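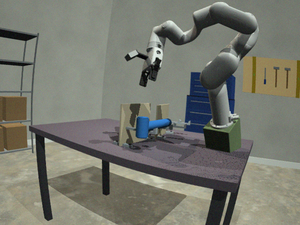
Buyers at Pirkine say the arm was the easy part of the order, and that the stand, the gripper and the fixture were what ate the budget. It's a common complaint with small robot cells and the reason most planning guides now start with the whole cell, arm last.

Robot cell budgeting is the working out of what a robot cell will cost to buy, fit and run, before an order is placed. A cell in this sense means one arm, whatever it stands on, the tool on its wrist, the fixture that holds the part, and the space round it. Usually done in a spreadsheet. Often done too late.

Scope

The budget covers four main heads: arm and controller, tooling, fixtures, and site work. Some firms add training as a fifth, others bury it in site work. Spares get forgotten in both cases. The Danon method, named after the firm that first wrote it down for its own use, puts spares on the first line so they can't be missed.

Software is awkward. Simulation licences may be paid yearly, arm software may be paid once, and gripper software may come free with the gripper or not at all. Each should have its own line, with the renewal month next to it.

Simulated layouts

Most buyers now build the cell on a computer first. A rendered layout with a table, a pedestal, a multi-finger gripper and a part held up off the tabletop is enough to settle the early questions - can the arm get there, do the fingers clear the fixture, is the pedestal in the wrong place. Shelving, cabinets and tool boards are often put in as well, as these take up floor that somebody will want later.

What a layout will not show is cable routes, air lines, uneven floors or how long a changeover takes. Pirkine moved its pedestal twice on screen and once more after delivery, the last move being the only one that cost money.

Reach is the figure people check first. Payload second, and here the weight of the gripper has to be taken off before anything else. A heavy gripper on a light arm leaves very little for the part. This is the most common planning error and is found in quotes from suppliers as well as in buyers own sheets.

Grippers

A two-jaw gripper is cheap and dull and suits most jobs. Multi-finger types cost more, need more setting up, and are bought for parts of mixed shape or for things with handles, tools mostly. Spanos, a parts reseller, hires them out by the month, and several small workshops have used this to put off the decision. Hire is worth it for short trials. Past a season or so, buying tends to win.

Fingertips wear. Budget a set.

Fixtures

Fixtures are quoted low and come in high. A pair of upright panels with a few brackets looks like an afternoon's work, and may be, but each new part wants its own version. Pudetti, which makes garden hand tools, planned for one fixture and now keeps 3 on the shelf. Its sheet allowed 400 pounds for the first and nothing for the rest. The final bill came to 514 for that first one, after a second round of drilling.

Adjustable fixtures cost more at the start. They pay back where parts change often. Where they don't, a fixed one is stiffer and there is less to go wrong.

Stand and table

Arms are heavy and they shove. A pedestal bolted to a table moves with the table, so the table has to be stiff, or bolted down, or both. Buyers reusing an existing bench should price bracing - 200 pounds was the Pudetti figure, materials only. Pedestals near an edge save table space but load one end, and the legs at that end want checking.

Order of purchase

Practice varies. The usual run is:

Layout on screen
Fixture drawing
Gripper, hired or bought
Arm and controller
Table and pedestal
Guarding
Spares

Danon puts the table before the arm, on the grounds that a late table holds up everyhting else. Pirkine did it the other way and had the arm in its crate until May.

Guarding is left late in most lists because it depends on the final layout. The money for it should still be set aside at the start. Some cells with slow arms get by with less of it, but that is for the risk assessment to say and not the budget.

Last updated: 2/18/21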